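The Night Bus to Nestitz

I only took the job at Todwood because of the bus. I know how that sounds. But the 85 stopped right outside my flat at ten past nine in the evening and went all the way up the hill to Nestitz, and on the side of it was an advert that said NIGHT LIBRARIAN WANTED, MUST LIKE QUIET, and I'd been looking at that advert from my kitchen window for most of September with a bowl of cereal in my hand. Well, I like quiet. I rang them up.

Todwood, in case you've never been (and why would you?), is where books go when the proper libraries run out of room. It used to be a sanatorium. There are long corridors with too many windows, and a dining hall full of atlases, and if you want something from up there you fill in a slip in town and it comes down on the morning van in a green crate. My job was to find whatever was on the slips. Ten at night till six, with a break for soup.

The man who showed me round was called Erdal Keskin and he'd been on nights so long that he wore sunglasses to the dentist. He gave me a torch, a trolley with one bad wheel and a bunch of keys as big as a cauliflower.

"You'll get one for Antal sooner or later," he said. "Don't fetch it."

"Who's Antal?"

"Just put the slip back in the tray," he said, and went off to see about the soup.

I forgot all about it, to be fair. The first couple of weeks were lovely! I'd push my trolley along with the rain going on the glass, and I'd stop and read the first page of everything. I read half a book about canals. I read the whole of a very rude one about a bishop. I got to know which floorboards to step over, and I started talking to the trolley, which I called Maureen.

Then one Tuesday there it was, third slip down, in brown ink and a slanty sort of handwriting like my gran's. Antal, it said. The Stestimeck Road. Shelf 3590.

Now, I'd been told. I'd been told quite clearly. But I'd also been told by my mother not to marry Colin, and by a doctor not to eat prawns on that boat, so you can see the sort of person we're dealing with. I had a look over my shoulder, and Erdal was away down the corridor with his back to me, rattling a saucepan. So off we went, me and Maureen.

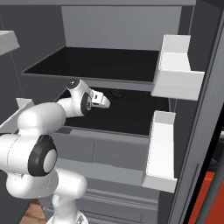 Shelf 3590.

The shelf was right at the far end of the old east wing, past the room with the baths in it. It took me ages. My torch was on its way out and I had to keep smacking it. And when I got to the place and put my hand in, there was just the one book, small and thin with a blue cloth cover, and it was warm. I don't mean a bit less cold than the others. It was warm like a seat on a bus when somebody's just got up.

I opened it, of course I did.

It was about a woman walking to Stestimeck. That's all. She'd had a row with her sister and she'd put her good shoes on and gone, and the road went up through plum trees and then out on to the tops, and she was thinking about whether she'd left the stove on. It was ever so ordinary. But I could smell the plums! I sat down on the floor with my back against Maureen and I turned the page, and the woman stopped at a wall to get a stone out of her shoe, and she looked up, and the next line said, There was somebody sitting on the floor with a torch.

I shut it quick, I can tell you.

I don't know how long I sat there. The rain had stopped. After a bit I thought, well, this is daft, you're forty-six, and I opened it again at the same place. The line was still there. Under it, it said, The torch was nearly done, and she had a kind face but she looked as if she hadn't had a proper supper in weeks.

Which was a bit much from somebody who'd left her stove on.

"I've been having cereal," I said, out loud, to a book.

I turned over. Cereal, said Antal, is not supper. (So Antal was her. I'd had it in my head all along that it was a man.) Then she told me what to do with a cabbage, an onion and a bit of smoked sausage, and it went on for two pages, and I'm not ashamed to say I got a pencil out and wrote it on the back of the slip.

When I came back up the corridor Erdal had two bowls out. He looked at the slip in my hand, and at the pencil on it, and he let out a great long sigh and took off his cardigan and hung it over the chair.

"Which one did she give you?" he said.

"Cabbage."

"She gave me dumplings. I was up to 528 before I made myself stop. Five hundred and twenty-eight pages! It was that thick when I put it back," and he held his finger and thumb apart. "I missed two Christmases. My brother thought I'd gone abroad."

"It's only thin now."

"It would be, for you. You've just started."

We ate the soup. It was good soup, and I noticed for the first time that there were dumplings in it. Neither of us said much. A bit before six he went out to load the crates, and I stood at the window with my coat on, watching the van's lights go down the hill towards town.

I bought a cabbage on the way home. It came out all right, a bit salty. I had it at the kitchen table with a fork and a napkin and everything, and I thought about her up on the tops in her good shoes, with 5 miles still to go and the light going.

She'll want to know how it turned out, I thought. It'd be rude not to say.

The bus came at ten past nine.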